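Lunes 1 de marzo

Vuelvo a escribir después de la sesión en el taller de Skendico, con el café ya frío y las mismas dudas que traía en enero. Llevamos 12 clases del curso de manipulación y el proyecto de mi grupo sigue siendo que un brazo escriba números en una pizarra blanca. Dicho así suena a poco, y a mí me sigue pareciendo poco. En la ficha de la asignatura lo llaman "escritura autónoma sobre superficie vertical u horizontal", que queda mejor en el papel que en la mesa.

Lo primero que discutimos fue el agarre. Un rotulador es redondo, liso y más fino de lo que le conviene a cualquier pinza, y en cuanto la punta toca algo quiere girar. Los de Bunda, el grupo de al lado, defienden que todo se arregla cambiando la trayectoria. Yo creo que se arregla sujetando bien el rotulador, y que mientras eso no esté resuelto lo demás es hacer gráficas.

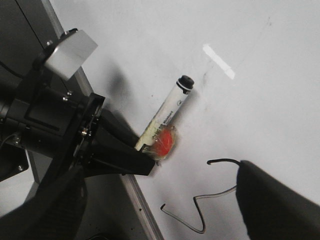
Así que se nos fue media tarde en el ángulo. Con la muñeca demasiado inclinada, la punta llega de lado; con la muñeca recta, hay que bajar más el brazo y queda menos margen. Apunté las dos posturas en el cuaderno, con flechas, y al pasarlas a limpio no entendí ni una de las flechas. Tengo que acostumbrarme a escribir el nombre de la articulación.

Luego está el asunto de la presión. El monitor del curso insiste en que el modelo "aprende" cuánto hay que apretar. Yo pregunté de dónde lo aprende si en los datos solo guardamos posiciones e imágenes, y la respuesta fue que ya lo veríamos en la parte teórica. Llevo desde enero esperando esa parte teórica.
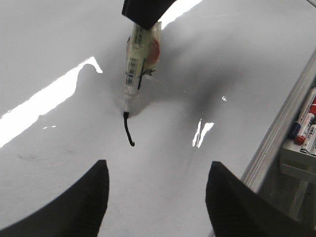 La punta sobre la pizarra y un trazo corto que se curva al final.

Un trazo así lo hace un niño sin mirar, y aun así en el grupo hubo quien sacó el móvil para enseñárselo a su familia. No quiero ser el aguafiestas oficial, pero en el informe habrá que decir qué consideramos un número legible. Propuse que lo juzgara alguien de fuera, sin saber qué cifra se había pedido. Me dijeron que era excesivo para un proyecto de clase. Lo voy a volver a proponer.

También hubo bronca pequeña por el 3. Unos querían empezar por el 1, que es una raya y siempre queda bien en la presentación. Yo voté por el 3: tiene curvas, tiene una esquina en medio si lo haces a lo bruto, y no perdona.
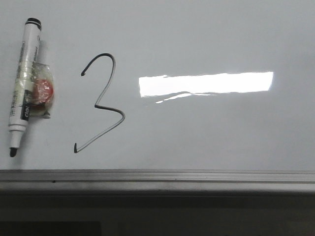 Se lee, lo reconozco. Anguloso, con un ganchito arriba y otro abajo, pero se lee. Lo que no acepto es que de una cifra se pase a decir que "el sistema escribe", como ponía ya el borrador de la diapositiva de Zepeda. En el registro tenemos 411 episodios, y todavía no he encontrado a nadie que me explique cuántos valen y con qué criterio se tiraron los otros. Pedí la lista. Me la mandan "esta semana".

Quedan 15 días para la entrega intermedia y mi parte es el apartado de limitaciones, que por lo visto me ha tocado por carácter. Tengo anotados ya los reflejos de las lámparas en la pizarra, que a mi juicio van a confundir a la cámara más que cualquier otra cosa, y la posición inicial del rotulador. 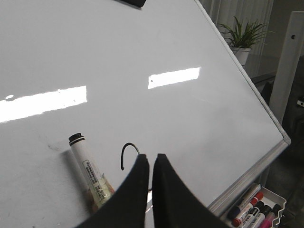
Esto último me preocupa bastante. Si el rotulador está siempre colocado más o menos igual, no sabemos si el brazo lo busca o si repite de memoria. La prueba es fácil: ponerlo girado, ponerlo al otro lado, ponerlo donde moleste. En Drovevis, el laboratorio que nos presta el programa de control, dicen que eso corresponde a la fase 2. A mí me parece que corresponde a mañana por la mañana.

Para la próxima: llevar el cuaderno bueno, pedir otra vez la lista de episodios, preguntar si se puede bajar la persiana y devolver el alargador, que sigue en mi mochila.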